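About Stisness

Stisness is a sports newsletter and website covering high school, small-college and semi-pro football, with some basketball once it gets too cold to stand outside. We publish every weekday morning at 6:30, which was chosen by someone who no longer has to get up for it.

The site was started by Sølve Nordin and Tormod Eklund, who met in the press box at Dastwood Field. Press box is the stadium's term. It had 18 folding chairs, one outlet and a window that opened only if you asked it nicely. Sølve was covering the game for a paper that folded that winter. Tormod was keeping stats for the visiting team and had strong opinions about what counted as a tackle. They argued through most of the second half, and by June they had a website.

The first edition went out to 9 people, two of whom were Tormod. The lead story was a long piece about a backup quarterback at Engebretsen College who had started one game in four years and won it. He still reads us, and he has asked us to stop bringing it up.

What we cover

Game reports, mostly. We go to the games, we write down what happened and we try to spell the left guard's name the way his mother does. We also run roster news, coaching changes, injury updates when the player or the family has confirmed them, and a weekly column in which Sølve is wrong about the Eltitus League. His preseason picks are kept on the site permanently, at the request of the readers and over the objection of Sølve.

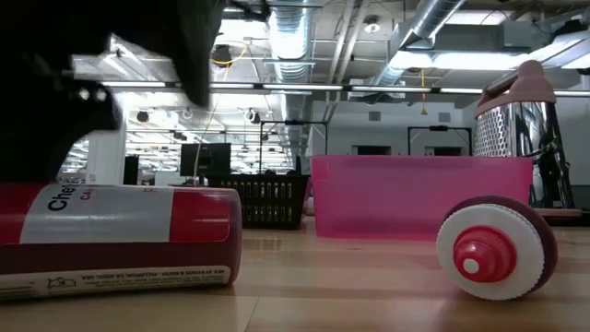
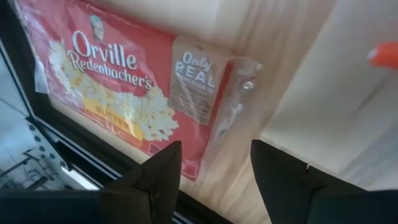 We don't rate thirteen-year-olds. We don't run rumors about where a kid might transfer, and we don't print what somebody's uncle heard in the parking lot, although we do listen to the uncle. If a player is going through something hard at home, it stays at home until the player wants to talk about it. We have lost a few stories that way and would lose them again.

Who we are

Sølve edits the site and writes the Monday-morning stuff, whatever day it comes out. He played one season of college football as a long snapper and will describe all of it.

Tormod runs the numbers. He built our stats archive, which now holds box scores for 714 games, some of them typed in from scorebooks that had spent years in a garage. If you find an error in it, write to him directly. He'll be upset, then grateful, usually in the same email.

The rest of the work is done by freelancers, who are paid for every story, including the ones we end up not using. It isn't a lot of money. We'd like it to be more, and so would they.

How we pay for it

Subscriptions cover most of it. We also sell a few ads to local businesses - tire shops, a dentist, the place with the good breakfast - and no advertiser sees a story before you do. One asked once. He was very nice about it and now advertises on the radio.

Last season 495 readers paid for a full year up front, before a single ball had been kicked, and that paid for the travel to every road playoff game. Game scores and the stats archive are free to everyone and will stay that way.

Corrections

We make mistakes, and when we do we fix the story and say at the bottom what we fixed. We once gave Engebretsen a win it had not earned and heard from the entire other sideline, including the band.

Getting in touch

Send tips, scores, complaints and old scorebooks through the contact form. Coaches reporting a final score should include both teams' points - you'd be surprised. We read everything, and we answer most of it by the end of the day except during the playoffs, when we answer it from the car. Tormod drives.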